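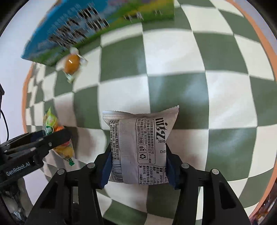

Monday, 9:40. Back on the shelf-life question, which I thought we had closed in February. Marngate sent over their summary for the roasted chickpeas and the headline is that the new film "maintains crispness" to the end of the test. I don't believe it yet. Their whole case rests on seal integrity, and they tested seals on flat bars. Our packs are foil pouches with crimped, serrated seals, top and sides, and every ridge in a crimp is a possible channel if the jaw temperature drifts or there is salt dust in the way. A flat bar number tells me very little about that.

What they sent: one page, one graph, no raw data. The y axis is "sensory score" and starts at 4. No mention of how many tasters or whether they knew which pack was which. I asked Huia Tapsell whether she had seen the protocol and she has not. She has asked for it twice.

What I have here: 142 pouches from the Edet line, all the same batch, plain film. Stored in the warm cabinet since the start of the trial, apart from the ones Gilmar took for the drop test. Weighed on the small balance. Moisture gain is the thing I trust most. If water gets in, the pack gets heavier, and nobody's mood or breakfast comes into it.

Problem with my own numbers, before I go after theirs. The small balance drifts. Checked it with the check weight at the start of the session and again before lunch and the two readings did not agree in the last digit. For a whole pouch that may not matter. For the difference between two weighings of the same pouch it matters a lot. Redo with the check weight every tenth pack, and write the check reading in the margin. Yes it is slow.

11:15. Dye test, first lot. Cut the pouches along the bottom, emptied them, wiped out the crumbs, dripped the blue dye along the inside of the top seal, left them standing upside down on paper towel. Five showed blue on the towel. Four of those were at a corner, where the side seal crosses the top seal and the film is folded over on itself. The other one is a mess and I think I nicked it with the scissors, so I am not counting it either way.

Morenike's view is that corner leaks are normal for this style of pack and the whole industry lives with them. Could be. I would like to see that written down somewhere by a person who measured it. "Everyone knows" is how we ended up with the Tindik film, and we threw out most of a pallet of that.

Also not convinced dye tells us what we want. Dye is a liquid with soap in it and will creep through a gap that hardly passes any vapor at all. A dye failure might be a perfectly good pack of chickpeas. And a dye pass says nothing about pinholes in the middle of the panel. To do: hold some of the panels up to the light box before cutting. Should have done that first.

1:30. Talked to Remedios Tejada about the jaw temperature log. The sealer controller says 142 all day, a dead straight line. No heater holds that steady with the loading door open. Either the log is recording the setpoint and calling it a measurement, or it is averaging over so long a window that the swings vanish. She will tape a thermocouple to the back of the upper jaw and run it by itself for one shift. Until then I am treating the log as decoration.

2:50. Finlay Lamont wants to know if we can tell Orden that the shelf life can be extended. No. We can tell them that plain film packs from one batch gained a small amount of weight in a warm cabinet, measured on a balance I have doubts about. He did not like that sentence. I offered to put it in an email.

He pointed out that the packs taste fine. They do, I ate from several. I also knew how old they were and I had skipped lunch.

4:20. Second lot weighed with check weights. Better, the drift is slow and goes one way, so I can correct for it. Pouch 311 is an odd one, it has lost weight. Either I misread it the first time or the label got swapped. Put it aside in the tray, do not throw it out.

For tomorrow:
light box before any cutting
ask Marngate again for raw data, copy Huia
find out if their packs were crimped or flat all the way through
new blades for the scissors
get someone other than me to read half the weights, without the first set in front of them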